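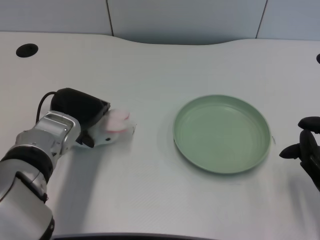
Tuesday, February, late morning

Table day! Spent it on the white top with the cutaway back edge, and I like this surface more every time I work on it. Pale, fine-textured, no glare to speak of with the blinds down, and the green plate stands out on it beautifully. Isabelle wanted the dark top back for the plate work. I held out, and I'm glad I did.

Plate notes first. The sage one is my favorite of everything Jocelyn brought over from Hamel. It's shallow, with a raised rim that makes a nice pale line when the light catches it, and there are very faint rings in the flat part that you only notice from the right angle. The color is quiet enough that soft pink things look great against it. I'd happily swap the whole shelf for more of these (Jocelyn, if you read this, please ask if they still carry them!).

Cleaning: tried the Dulard soap at 1 part to 1000 in the small spray bottle. Lovely. Went to 1 in 2000 after lunch and couldn't feel any difference under my hand, so let's stay at the weaker mix and save the bottle. Zachary's idea of 1 in 3000 can wait for another day. Wipe with the gray Jostex cloths only - the blue ones shed.

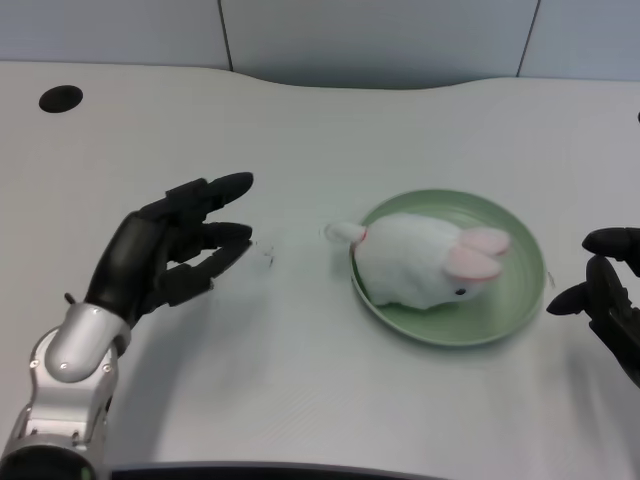

Still getting little dark specks on the top, mostly out in the open part and never where I expect them. Ayodele thinks they come up through the cable hole in the back corner. I think they drop from the sleeves of whoever leaned over last, me included. Either way a dry brush before the wet cloth picks them up much better than the cloth alone, which only pushes them along. Brush toward the front edge, not the back, or they go down the curve and collect against the wall panels where the vacuum won't reach.

On that curve: Margaux measured it for the new cover and the Oltitz people want a paper template, so I taped two sheets together and traced it. Template is rolled up behind the door. Please don't flatten it.

To do
- order gray cloths
- label both spray bottles with the mix
- brush needs a hook, it keeps walking off
- ask Isabelle to try the plate on the white top herself before she votes again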